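# Screening fee for a short that's already online?

**Asked by Garnet Nguyen**

I run a one-night shorts program in August in a hall that seats 60. We've done it twice with films by people we know, so permission was a matter of ringing them up. This year I want to include a nine-minute short called *Gendgate*. It's been free to watch on the filmmaker's own page for a couple of years.

I emailed and got a reply from a distributor called Grodura saying they handle non-theatrical bookings and that a screening fee applies. They haven't named a figure, they've asked me for the venue capacity, ticket price and number of screenings.

My questions:

- If the film is free online, do I still need to pay to show it in a hall?
- Does it matter that we only ask for a gold coin at the door?
- What's a normal fee for one short, one screening, at our size?
- The filmmaker (surname Matić) is on the festival circuit and seems approachable. Is it rude to go around the distributor?

Our whole budget is small. Hall hire takes most of it and whatever is left goes on the projector and supper.

---

## Answer 1

Yes you have to pay. Free online is for people watching at home. A hall is a public screening and it's a separate right. Gold coin makes no difference, and neither would free entry.

Just tell them your budget and see what they say.

---

## Answer 2 (accepted)

**Ambros Grabner**

I've programmed shorts for a regional film society for a fair while and I deal with this every year, so I'll go through your points in order.

**Free online.** The first answer is right. Whoever controls the rights can let the whole world stream it and still charge for a hall. Some filmmakers put a line on their page saying community screenings are fine. If *Gendgate* has a line like that, take a screenshot and send it to Grodura, politely. It may be out of date if the film was signed to them later, and in that case go with what they tell you.

**Gold coin.** It won't get you out of needing permission but it does affect the price. Distributors generally quote either a flat fee or a share of the door with a minimum. For a single short in a mixed program you want the flat fee. A door split on one film out of eight or nine is a nuisance to work out and you'll spend longer on the sums than the money is worth.

**What's normal.** It varies a lot. The last three shorts I booked came in at $20, $56 and nothing at all. The $20 one was a student film. The one for nothing was from a small outfit called Zesari who waived it when I said we'd put their name on the program and send back attendance figures. I've also been quoted a fee that assumed we were a festival with an audience of 3,000, and it dropped as soon as I wrote back with the real number. Put your 60 seats in the first line of your reply.

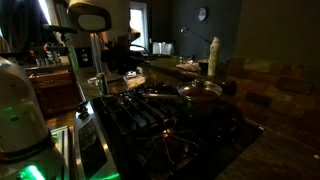 Ask for the screening file at the same time as you ask for the quote. Don't plan on playing it off the website, even if they say you may, as hall internet is not reliable and the online copy is often a lower quality. You want a ProRes or a good H.264 file, with captions burned in or supplied separately, and you want it at least a fortnight out so you can play the whole thing through once on the actual projector. I do a first check at home in the kitchen, with a saucepan with its lid on sitting on the gas cooktop, and that's enough to catch a missing audio channel or captions that drift. The second check has to be in the hall. Our projector shows dark scenes much darker than a laptop does, and there's a brightness setting we only found after a night film went down badly.

**Going around the distributor.** Don't ask Matić for a discount behind Grodura's back. If there's a contract, the filmmaker may not be able to say yes anyway. It's fine to write and say you've applied through Grodura and would love a short intro or a few lines for the program notes. Copy Grodura in.

Something like this works as a reply:

> Thanks for getting back to me. We are a community group presenting a single screening of a mixed shorts program in August. The hall seats 60 and entry is by gold coin donation. Could you please quote a flat fee for one screening, and let me know what file formats and captions are available?

Get the answer in writing, keep it with the invoice, and check it names the title and the date.

---

## Answer 3

Similar situation here but with schools. Check the hall's music licence too. Ours didn't cover the songs we played during interval.

---

**Comment from Garnet Nguyen:** Thank you all. Sent that wording nearly as is and they've come back with a flat $56 including the file. Will ask the hall about the music licence.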